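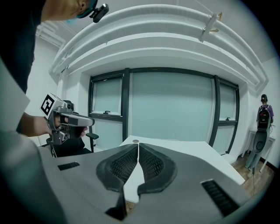
Schreibtisch direkt am Fenster: quer oder längs?

Forum Wohnen und Arbeiten, Bereich Büro zu Hause

emese_kun
Guten Abend an alle,
ich richte in Zandcombe ein Arbeitszimmer ein und komme mit dem Tisch nicht weiter. Er ist weiß, matt, 141 cm breit und 66 cm tief, von der Firma Wenix. In der hinteren Ecke hat er ein rundes Loch für die Kabel. Die Fenster haben dunkle Rahmen und sind sehr groß, deshalb bleibt mir wenig Wand.
Meine Frage: Soll ich mit dem Gesicht zum Fenster sitzen oder mit der Seite? Außerdem möchte ich wissen, ob die Armlehnen von einem Bürostuhl unter den Tisch passen müssen. Bei mir stoßen sie an die Kante und das stört mich jeden Tag.

Farhad_F
Hallo Emese, mit der Seite. Ich habe drei Jahre mit dem Gesicht zum Fenster gearbeitet und am Nachmittag immer die Augen zusammengekniffen.
Zu den Armlehnen: Sie müssen nicht darunter passen, aber es ist angenehmer. Kann man sie bei deinem Stuhl tiefer stellen?

emese_kun
Danke, Farhad. Tiefer geht, aber dann hängen meine Ellenbogen in der Luft.

halvorsen_c
Da bin ich anderer Meinung als Farhad. Bei klarem Glas hat er recht. Bei Milchglas ist das Licht weich, und man kann sehr gut nach vorne schauen. Welches Glas hast du denn? Das steht nicht in deinem Beitrag.

emese_kun
Entschuldigung, das habe ich vergessen. Die Scheiben sind matt, man sieht nicht hinaus. Der Teller mit der Orange steht ungefähr dort, wo der Bildschirm hinkommen soll.
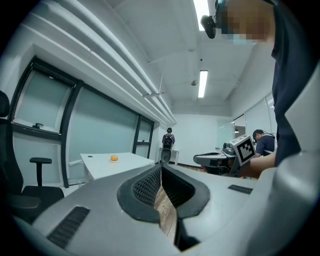

Re: Schreibtisch direkt am Fenster (Seite 2)

halvorsen_c
Dann bleibe ich bei meiner Meinung. So ein Glas ist fast wie ein Vorhang. Ich würde nur prüfen, ob man die Fenster noch öffnen kann, wenn der Bildschirm steht. Den Fehler habe ich in Hosbridge gemacht und musste zum Lüften jedes Mal die Lampe wegtragen.

Kavinda
Ein Hinweis zum Boden, der sieht nach Holz aus. Bitte schau, welche Rollen der Stuhl hat. Für harte Böden gibt es weiche Rollen – meine waren zu hart und ich habe jetzt Streifen im Zimmer.

Farhad_F
Cletus, auch mattes Glas kann im August sehr hell sein. Für eine Stunde am Tag ist es egal, für acht Stunden nicht.

g_nouri
Vielleicht kann Emese beides ausprobieren? Eine Woche so, eine Woche anders. Die Kabel würde ich bis dahin noch nicht durch das Loch ziehen.

emese_kun
Das mache ich so, Gholamreza. Die Armlehnen stelle ich zuerst eine Stufe tiefer und den Sitz ein bisschen höher. Über die Rollen schreibe ich morgen, ich muss den Stuhl dafür umdrehen.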